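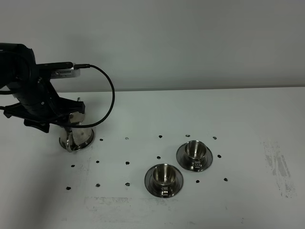

The arm over the table with the steel pitcher, two cups and saucers.

Lorham Steelware Demonstrations

Data card, last changed 24/07/2023
Kept by: Su-bin Yeom

What is in the set

Lorham is a set of 346 demonstrations of a single robot arm handling shiny metal tableware. All were recorded under remote control. An operator sits at the Yeo hand controller and drives the arm and gripper through the task from start to finish. No part of a demonstration is scripted or played back.

There are 8 tasks. They cover moving a cup on to a saucer, taking a cup off a saucer, moving the pitcher, turning a cup so that its handle faces the operator, and lifting a lid by its knob. The full list, with the wording given to operators, is in tasks.txt.

Each demonstration has two colour video streams, joint positions, gripper opening and the raw controller signal. One camera is fixed and looks over the workspace. The other is small and rides at the wrist.

Table layout

The white tabletop is marked by hand with black dots in three rows of five. Operators use them to put things back between demonstrations, and start positions in the log are given by row and column, counting from the back left. Some of the dots are smudged or worn. Please treat the logged positions as a guide — they are good enough for sorting but not for measuring.

Reflections

Polished steel is the main difficulty in this set and the reason it was made. The pitcher and cups pick up pale patches from the tabletop and dark shapes from the arm. At the wrist camera it is stronger. When the gripper comes close to the lid, its own reflection spreads over the dome as a large dark patch with ragged edges, and there is a bright spot on the knob.

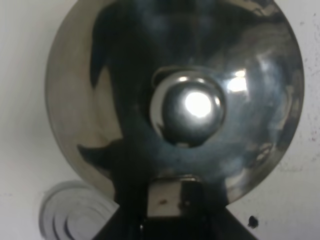 Models trained on the wrist stream alone tended to stop short of the lid in our tests. Adding the fixed stream helped. We have left the glare as recorded and have not adjusted exposure or colour afterwards. Anyone using depth estimated from the colour video should expect poor values on all the metal items.

Failed attempts

51 demonstrations are marked fail. They include dropped items, missed grasps and runs the operator gave up on. They are kept in the same folders as the rest, with the result in the last column of index.csv. Filter on that column if you only want good runs.

Format

One folder per demonstration, holding two video files and one table of robot signals. Signals are logged at 20 readings a second. The Flelach loader reads the folders as they are. The older Flivanus loader needs the converter in the tools folder, and it drops the raw controller signal.

Known problems

The wrist cable hangs in a loop and can pass in front of the pitcher in the fixed view.
Scuffs on the tabletop have been mistaken for dots by our own dot finder.

Planned

A second batch with matt cups is due in December. It will use the same folder layout and new task numbers.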